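Workshop notes, March, started 7.40 in the morning

Back on the walnut ink. The Stisthorpe batch has gone mouldy again, a nice grey skin right across the top, so that's two jars down the sink and the whole shed smelling like a pond. I did put cloves in! Clearly not enough, or they were stale (they've been in the drawer since we moved out of Oltdale, so quite possibly).

Started a fresh lot with the husks from the freezer. 563 g of husk, rainwater to cover, lid half on, lowest ring. Left it ticking over for 5 hours and topped it up whenever I remembered. It goes a horrible weak-tea colour for ages and then suddenly it's proper brown – I always think I've ruined it just before that happens.

Strained through muslin twice. Bits still coming through, so next time I'm letting it settle overnight first, whatever I say to myself at teatime. Reduced what was left to 102 ml, then gum arabic, stirred in warm, plus fresh cloves.
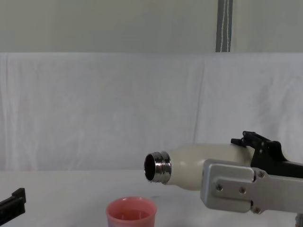
Test strips on the Pondik paper first: lovely, hardly any feathering, and the second coat goes nearly black. On the cheap cartridge paper it spreads like anything. The Ciobanu nib hates it and blobs at the start of every stroke, though a reed pen was fine, so maybe more water and less gum.

Strips are pegged up over the sink, please don't move them, I want to see how they fade by the window. Still to do: iron version, new labels, buy cloves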